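Dry hands, and what I did about them in August

My hands have been bad since the spring. The skin over the knuckles went first, then the sides of the fingers, and by June I had small splits at the tips of both thumbs that stung every time I cut a lemon or did up a button. I have had dry skin on and off since I was at school, so I left it far longer than I should have.

What changed this year was work. I moved to the Ekcombe site, where we wash our hands on the way in and on the way out of every room, and the soap in the dispensers is the thin pink sort that squeaks. On a normal shift I was washing some 20 times. At home I was then washing up without gloves and going over the same skin again.

I went to the pharmacy in Culatley first. The pharmacist looked at both sides of my hands, asked what I did for a living and whether anything itched at night, and said it looked like irritation from soap and water. She told me to see the GP if the splits went red, hot or weepy, or if things hadn't improved after a couple of weeks. She also told me to stop using the scented hand cream I had been so pleased with.

So I bought a plain ointment, the greasy kind in a tub, and a pump bottle of lighter cream for daytime. The ointment is unpleasant. It gets on door handles and on the phone and you can't do anything useful for a while after putting it on. I ended up using it only at bedtime, with cotton gloves over the top. The gloves came in a pack of two pairs and I wash them with the towels. 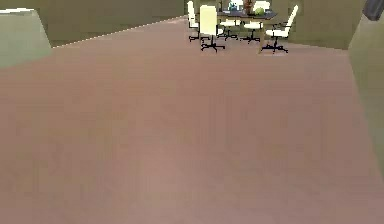 A plain floor in a computer-rendered room.

The daytime part was harder to keep up. I kept forgetting the cream until my hands already felt tight, and by then it stings going on. In the end I put the pump bottle next to the kettle and a small tube in my coat, and that covered most of the day. At work I asked if I could bring in my own soap substitute and was told yes, as long as it was labelled and stayed in my locker between shifts. I wish I had asked in April.

Other things I changed, in no special order. Lukewarm water for everything. Patting dry with a towel and getting properly between the fingers, especially under my ring, where a sore patch had been sitting for weeks. I take the ring off at night now. Rubber gloves for the washing up, with the cotton ones inside, and they come off after 20 minutes or so or my hands get sweaty and I am back where I started.

I also tried a balm that a colleague swears by, from a little shop called Marchand. It smelled strongly of lavender and brought the backs of my hands up in pink blotches within an hour. I rinsed it off and they settled by the next morning. It may well suit other people – mine were in no state for anything with perfume in it.

The thumbs took the longest. For those I put on a thick blob of ointment and a plaster at bedtime, and they closed up after 2 weeks. The knuckles were better before that, though still rough if I run a finger across them.

I was away for part of the month, staying at Juranton, and forgot the tub. The water there is very hard and the soap in the bathroom was a fancy bar with bits in it. It only took a few days for the tight feeling to come back, and I bought another tub on the way home. That one now lives in my travel bag.

I am still doing the gloves most nights. I have a GP appointment booked anyway, mainly to ask whether a patch on my left wrist is the same thing or something separate – it has a clearer edge than the rest and it itches more. I'll add a note under this post once I've been.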